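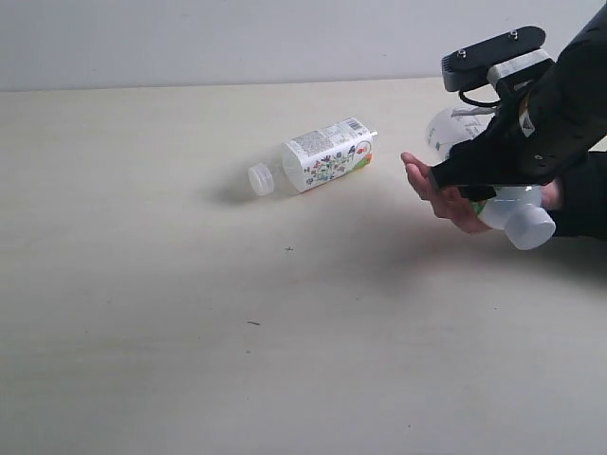 According to the club secretary at Simcombe, a new member can be taught to hold a croquet mallet in two minutes and will spend the next two years learning when to hit the ball softly. Most coaches would agree with the second part. Croquet is easy to begin, and many people who play it on vacation or in a backyard never find out that it is a game of position.

Chapter 4
Club Croquet: The Court, the Turn, and the Club

In Chapter 3 we looked at sports in which a player's main opponent is the clock. In this chapter we turn to a lawn sport that has very little to do with speed. You will learn how a croquet court is set out, how a turn is earned and lost, and how a small club arranges its season. By the end of the chapter you should be able to follow a club match from the side of the lawn and keep its score.

Terms to know: hoop, peg, roquet, croquet stroke, continuation stroke, break, handicap, double-banking

4.1 Two forms of the game

Clubs commonly offer two forms of croquet. The older one is association croquet. The shorter one is golf croquet. Both can be played on the same lawn with the same balls, mallets, and hoops, and many members play both.

In golf croquet, each turn is a single stroke. All the players contest the same hoop, and when one ball has gone through it, everyone moves on to the next. The side that has scored the most hoops wins. Because the turns are short, no one waits long, and beginners usually start with this form.

In association croquet, each side works around the course at its own pace. A turn starts with one stroke, but the player can earn more. Running the right hoop earns a continuation stroke. Hitting another ball, called making a roquet, earns two further strokes. The first of these is the croquet stroke, in which the player places his or her ball against the ball that was hit and strikes so that both balls move. The second is a continuation stroke. A series of hoops scored in one turn in this way is called a break.

A good player may stay on the lawn for a long time while the opponent sits in a chair. This is the feature of the game that newcomers find hardest to accept. It is also why the placing of balls at the end of a turn matters so much. A player who leaves the balls close together near the opponent's hoop has handed over an easy start.

4.2 The lawn

A full-size court is a rectangle 35 yards long and 28 yards wide. It has six hoops and one peg, with the peg in the center. The boundary is marked with a white line or string. Where space is short, a club may lay out a smaller court in the same proportions.

The grass is cut close, and the ground should be as level as the club can afford to make it. A slope that can't be seen by eye will still turn a slow ball. Members of a club learn these slopes over time, and visitors are at some disadvantage on their first day.

Hoops are set firmly in the ground and leave very little clearance on either side of the ball. After a wet spell the soil loosens and the hoops can be shaken wide, so they should be checked before a match and moved a short distance when the holes become worn.

4.3 A club and its season

Simcombe Croquet Club has two lawns and plays from April to October. In its early years the club rented a corner of a cricket ground and stored its hoops in the scorer's hut. It now has its own pavilion. In one recent season members recorded 423 games, and more than 200 of these were golf croquet.

The club runs two main competitions. The Wurudari Cup is for association croquet and is played by handicap, with the weaker player receiving extra turns called bisques. The Khosravi Plate is for golf croquet doubles. Partners are drawn by lot in May and stay together until the final.

Fixtures are kept in Standix, a web page where members enter their results and see the current table. Before that, results were pinned to a board, and disputes about missing slips of paper were common.

When lawn time is short, two games may be played on one court at once. This is double-banking. The second game uses balls of a different set of colors, and players mark and lift a ball that is in the way of the other game, after asking. As a rule, the game in which a break is being played is given room.

4.4 Keeping score

Clips colored to match the balls show which hoop each ball must run next in association croquet. The player moves the clip at the end of the turn. In golf croquet no clips are needed, and the score is called aloud after each hoop.

We begin with golf croquet, starting from the first corner.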